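Unit 6: Gathering Examples for a Learning System
Course notes, revised 25 May 2020

Welcome back, everyone! Last time we talked about what a policy is (a rule that takes in what the robot sees and gives back what the robot should do next), and this time we get to the part I enjoy most, where the examples come from. Please have the Jultunano simulator open while you read, and keep the Dalsgaard worksheet nearby, as we'll be filling in the second half together.

An example, for our purposes, is one full attempt at a task, from the starting pose to the moment you press stop. It holds the camera views, the joint angles and the gripper opening at every step, along with a short sentence saying what the task was. For the pick-up tasks, that sentence should name the thing being picked up in the plainest words you can find. "Pick up the spoon" is lovely. "Retrieve the utensil" will only cause trouble later, when half the class has written it one way and half the other.
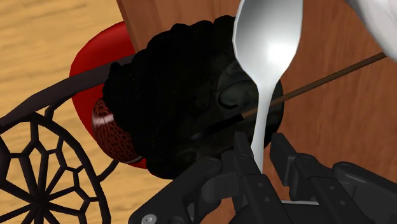
How many attempts should I record before I train anything?
Start with 100 for a single task, train on those, and look at where the policy goes wrong before you record more. The full Rernus set we use in Unit 8 has 3445 attempts across all tasks, so please don't feel you have to build something that size on your own!

A word about clutter. It's tempting to clear everything away and give the gripper one object on a bare floor, and for your first few tries that's perfectly fine (I did the same when I was learning). After that, turn on the scatter option and let the objects land where they like, touching and overlapping. A policy that has only met tidy scenes tends to get lost in a messy one.

Keep your failed attempts too, but mark them as failed in the Stumex log before you close the session. Last November we had 145 attempts with no mark at all, and sorting them out by hand took up most of two lab periods.

For next time: record your first batch, fill in the log, and bring one attempt you'd like to talk over with the group.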